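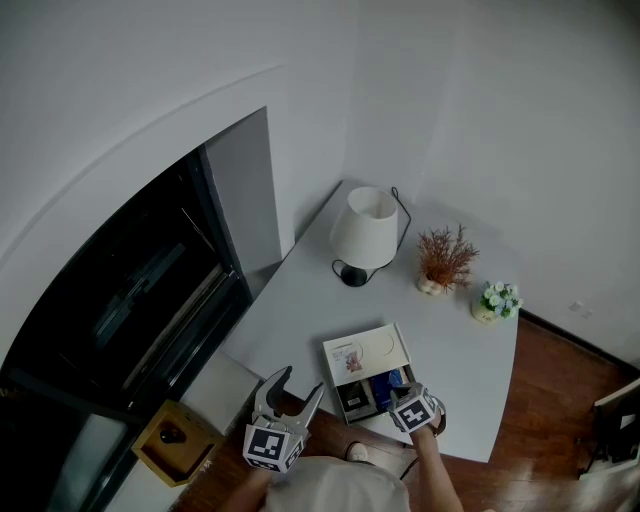

4.2 Gripper tracking and time alignment

Each hand-held gripper carries a cube with square markers, and the head view is used to recover the pose of both cubes. Our tool, Drirov, solves the two poses separately and then smooths them over a short window. When one cube is hidden behind the fingers, the last good pose is kept and the sample is labelled as uncertain.

Figure 2. Two grippers at an open box on a white table, from the head view (top), and the table with lamp and plant behind the fingers, from a gripper view (bottom).

The clocks of the cameras do not agree, so we estimate one offset per recording — this was already proposed by Harju for the Stotness planner.

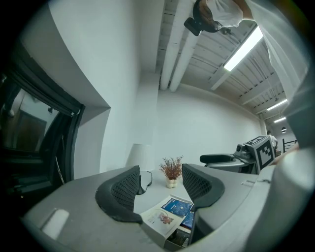
Of 204 recordings, 203 passed this step with an offset of up to 900 microseconds after correction. The remaining one was aligned by hand and kept in the training set.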